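Four months without a takeout menu

29 July 2018

So back in April I told you all I was going to stop ordering dinner in, and a few of you (rightly!) laughed at me. 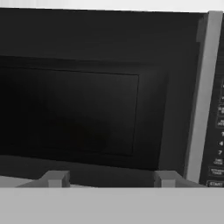
Anyway, I went through my bank statement that month and found I'd spent 220 dollars on delivery in two weeks. For one person! Most of it went to Tang, the noodle place by the bus station, and I don't regret the noodles, but I do regret paying a delivery fee to bring them 4 blocks.

The new plan is boring and I love it. I cook a big pot of something when I get a free afternoon, freeze it in flat bags, and eat my way through the stack. Lentil soup freezes great. Chili freezes great. Potatoes do not, they go grainy and sad, so now I leave them out and add them fresh later. Rice is fine if you bag it while it's still steaming and splash some water on before you reheat it.

The freezer itself was the hard part. Mine is tiny and it was full of mystery bags from when I lived in Gostow. I threw out a lot of peas. Then I bought a set of those thin Bruvidby trays, which stack better than anything I had before, and labeled everything with masking tape and a marker. My handwriting is terrible, so there was one night I thawed what I thought was curry and had plain tomato sauce on toast. It was pretty good – I might do it again on purpose.

I'm not being strict about it. My sister came to stay and we got pizza, and I had Tang on my birthday and went and sat in the restaurant like a grown-up. But I've put 849 dollars into savings since I started, and I've never managed that before in my life. The goal is 3,000 by next spring, and then I'm getting a new couch, because mine has a spring that gets me in the same spot every time.

If you have a soup that freezes well and has no potatoes in it, leave it in the comments, please. I'm down to two bags of chili and I'm getting tired of chili.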